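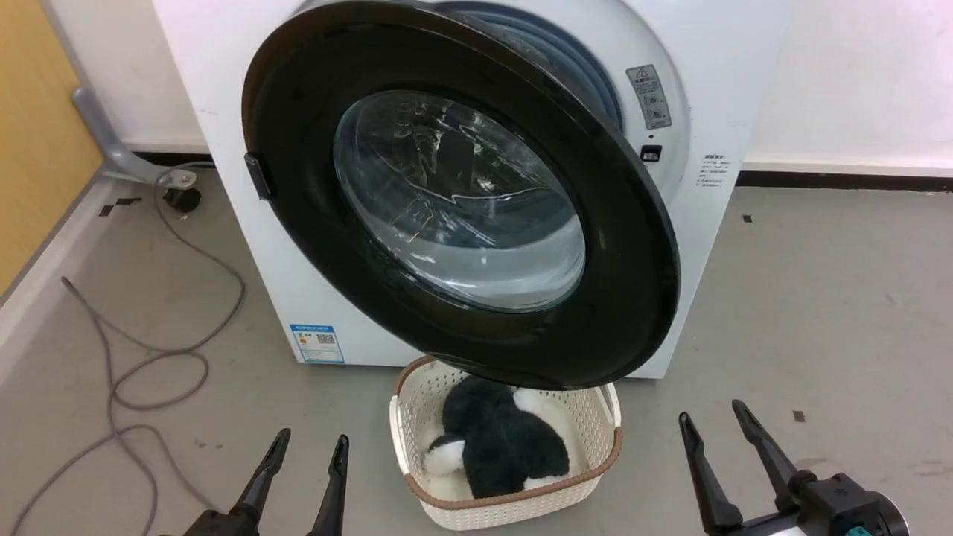 Wool shrinks mostly from movement. Each fiber is covered in tiny scales, and when wet fibers rub against each other the scales lock and pull the cloth tight. Heat and soap speed it up. A front-loading washer, the kind with a round door and a rubber gasket at the opening, lifts the load and drops it again and again, so the cycle matters more than the detergent.

Markos Raptis has repaired sweaters in Trokance for 38 years. More than 15 come in each December, most of them felted at the elbows and under the arms. He washes his own by hand, in a sink, for 2 minutes.

"People scrub the collar," he says. "Leave the collar alone."

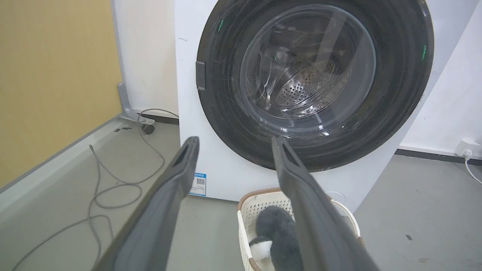 A glass door and perforated drum on a front-loader.

Gorazd Nikolovski, who knits for the Wullholm label, does use a machine. He sets it to the wool program, keeps the water under 40 degrees Celsius and puts one sweater in a mesh bag. Afterward he rolls it in a towel and dries it flat, away from the radiator. A sweater that has already felted won't go back to its old size, though a soak and a gentle pull can win back a little at the cuffs.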